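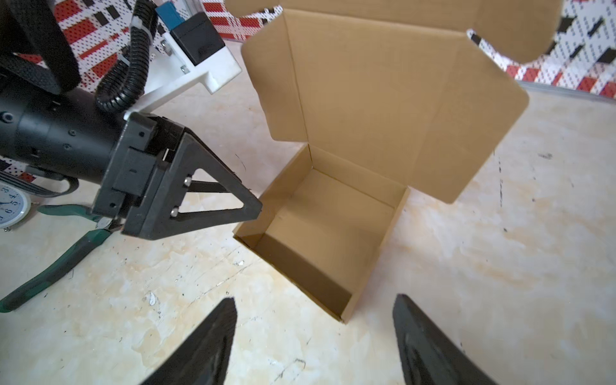
Boîte postale à couvercle rabattable, ouverte, pince à manches verts et noirs à gauche.

Suite du rangement des emballages. Depuis décembre je garde les cartons de livraison au lieu de les descendre au local, et le placard du couloir ne ferme plus. J'ai donc repris tout le stock avec une règle simple : un carton reste s'il peut repartir par la poste sans réparation. Les autres sont ouverts, mis à plat et ficelés.

Le modèle à couvercle attenant se trie vite. Le fond et les quatre parois forment le bac, le couvercle tient par l'arrière et ses pattes rentrent derrière les parois. Pas d'adhésif au montage, donc rien à décoller. Les points que je vérifie :

- la charnière du couvercle : un pli blanchi passe, un pli fendu non ;
- les pattes latérales : si l'angle est mou, elles ressortent toutes seules pendant le transport ;
- le fond : je pose la main à plat et j'appuie, il ne doit pas rester de creux.

J'en ai gardé 4. Deux venaient de chez Vekia, en cannelure fine, et se ferment encore très bien. Ceux de Skudia ont des pattes plus courtes et s'usent à la charnière dès le deuxième envoi. Ils sont partis au recyclage.

Pour les grandes caisses, la méthode change. Le fond est presque toujours tenu par un ruban posé dans l'axe. Si on tire dessus à sec, il arrache la couche de papier extérieure et la caisse perd sa tenue à cet endroit. Je coupe le ruban le long de la jonction des rabats, lame sortie de 2 mm, puis j'aplatis en poussant sur deux arêtes opposées. Les restes de ruban, je les laisse si la caisse est conservée. Les agrafes, je les sors à la pince, en soulevant d'abord une patte et ensuite l'autre.

Une caisse à plat doit être pliée sur ses rainages d'origine. Un faux pli au milieu d'un panneau ne se rattrape pas, même sous une pile de livres (essayé, une semaine). Les découpes de poignée sont l'autre point faible : la déchirure part du coin de l'ovale et file vers le rabat.
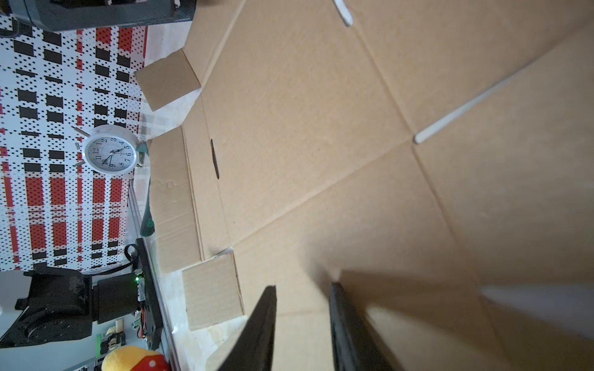 Selvaraj Sikder, à qui j'avais soumis ma méthode, me répond que les rabats devraient être repliés vers l'intérieur avant le stockage, sinon ils accrochent dès qu'on tire une caisse de la pile. Il range les siennes debout, entre un mur et une planche, et dit ne plus rien empiler à l'horizontale.

J'ai essayé debout. Ça marche pour les formats moyens. Les plus grands se voilent au bout de quelques jours s'ils ne sont pas serrés, il faut donc une sangle ou un tendeur. J'ai pris une sangle Hako qui traînait, serrée sans excès pour ne pas marquer les bords.

Bilan : 17 cartons conservés, tous formats confondus, sur 17 cm d'épaisseur de pile une fois sanglés. Le placard ferme. Reste à marquer les dimensions intérieures au feutre sur la tranche, longueur d'abord, hauteur en dernier.

Partagé 4 fois
2 commentaires

Kumudini Sivakumar
Pour les dimensions, je note aussi le sens des cannelures. Verticales, la caisse supporte la pile ; horizontales, elle s'écrase. Ça évite de mettre des livres dans la mauvaise.

Figueroa
Le ruban papier gommé peut rester quand on jette, il part avec le carton. Le plastique, je l'enlève toujours. Un coup de sèche-cheveux tiède et il vient sans arracher le papier.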